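Looking After Your Sweaters: What I Do When the Weather Turns

Posted in Around the House

Every April I have the same argument with myself. The mornings are still cold enough for a sweater, the afternoons are not, and by Thursday there is a heap of knitwear on the chair that is neither clean nor dirty. If you have a chair like that, pull it up (well, empty it first) and let me tell you how I get a winter's worth of woollies washed, dried and put away without anything ending up doll-sized.

I learned most of this from my aunt, Ntombi Buthelezi, who knitted for half of Nokiddale and had strong feelings about hangers. Some of it I learned by ruining things. I once felted a lovely green cardigan so thoroughly that it became two oven mitts, and very good oven mitts they were too!

Sorting the heap

Start by turning everything inside out and reading the labels, even on the pieces you think you know. I make one pile for wool and cashmere, one for cotton and blends, and a little one for anything with beads, leather patches or a mystery label that has faded to nothing. That last pile gets a gentle sponge at the collar and cuffs and an airing by an open window, and I leave it at that.

Check elbows and underarms while you are there. A small hole is five minutes with a needle now, and a big hole once it has been through the wash. I keep a jam jar of leftover yarn ends for this, and I've stopped minding if the color is a shade off.

Washing

Cool water, a clean sink or a big basin, and a small squirt of something mild. Plain baby shampoo is lovely on wool, it being hair after all. Swish the soap in before the sweater goes under, so it doesn't sit in one spot. Push the sweater down, give it a few slow squeezes, and then walk away for 10 minutes and have your coffee. Please don't scrub or wring, and don't run the tap straight on top of it.

When you lift it out, use both hands underneath, the way you would lift a sleepy cat. Wet wool is heavy and it will stretch itself halfway to the floor if you pick it up by the shoulders. Rinse in water of the same temperature until it runs clear.

Cotton knits are sturdier and can go in the machine on the gentle cycle, in a mesh bag if you have one. A zippered pillowcase does the same job.

Drying

Lay a thick bath towel on the floor, put the sweater on it, and roll the whole thing up like a jelly roll. Then kneel on it. Children are very willing helpers at this stage. Unroll, move the sweater to a dry towel or a mesh rack, and pat it back into shape with the sleeves straight and the hem even. If you measured it before washing (I do this with anything I'd cry over), nudge it gently back to those numbers. Turn it over when the top feels dry, and keep it away from the radiator.

Folding

I fold on the bed, mostly for the sake of my back, and I like to spread each piece out fully before I start. Smooth the front, bring the sleeves across the back, fold the sides in, and then fold up from the hem in halves or thirds depending on your shelf. Ribbed knits want a lighter hand. Let the ribs lie where they settle, and don't tug them flat, or you'll have a wavy hem until the next wash. 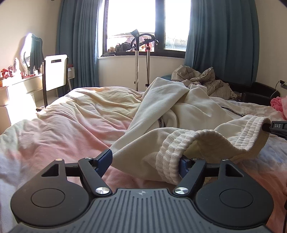 Cream ribbed garment, spread out over the bedding.

Heavy sweaters go at the bottom of the stack and light ones on top, and I don't stack more than up to five or so or the bottom one comes out creased like a road map.

Putting them away

Everything must be bone dry and clean, moths being fondest of the spots where you dribbled your soup. I use cotton bags or old pillowcases, with a few cedar blocks tucked between. When the cedar stops smelling of anything, rub it with fine sandpaper and it comes right back. Lavender bags are nice too, though I think they do more for me than they do against the moths.

Wipe out the drawer or vacuum the shelf before you fill it, corners especially. And leave one sweater out! There is always a chilly evening in June.

Comments

Fatima Hendricks: The kneeling on the towel trick is a winner, my knees less so. I stand on it in clean socks.

Gert Hlongwane: Does the baby shampoo work on alpaca? I have a scarf that smells of campfire.

Reply: It does, Gert. Give it two rinses, and hang it over a chair outdoors for a day first to let the smoke out.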